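Getting marks out of white table linen

White cotton and linen cloths will take more washing than most people give them, but the order you do things in matters. Shake the cloth outdoors first and brush off anything dry. Rubbing crumbs or soil into the weave only spreads the mark.

Rinse fresh stains from the back with cold water. Hot water sets egg, milk and gravy, so leave it until the stain has gone. Tea and coffee can go straight into a soak: 20 g of oxygen bleach in a washing-up bowl of warm water, left overnight. Check the packet before using it on anything with coloured stitching.
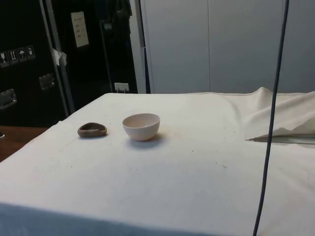

Grease needs a different approach. Work a little washing-up liquid in with your fingers, leave it for 9 minutes or so while you do something else, then wash as usual at 60. Candle wax should be chilled and scraped with a blunt knife before any of this.

For scuffs and general greyness, add 500 ml of white vinegar to a rinse – never in the same bowl as bleach of any kind. Ingrid Boateng in Drernwood wrote in October to say she dries hers flat on the grass, and the sun does bring old cloths up well.

Iron while slightly damp, on the wrong side first. Store rolled on a cardboard tube, or fold in thirds and change the folds each time you put the cloth away.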